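Yard Signs and Campaign Mail: Tips for the Home

Put yard signs in after rain, when the ground is soft. Push the wire legs down 6 inches, and turn the sign edge-on to the street so drivers on both sides can read it. In the Farnorari district, signs must be down 3 days after the vote – check your own town's rule.

Sort campaign mail at the kitchen table once a week. Wednesday works well. Keep one flyer per candidate and recycle the rest.

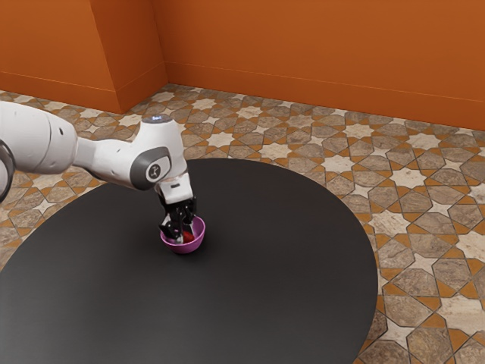

Sample ballots go in a separate folder with your polling place card. Glossy flyers can't be composted, but most curbside programs take them.

Sticker glue on a car bumper softens with a hair dryer. Peel slowly from one corner, then wipe with cooking oil and wash with dish soap.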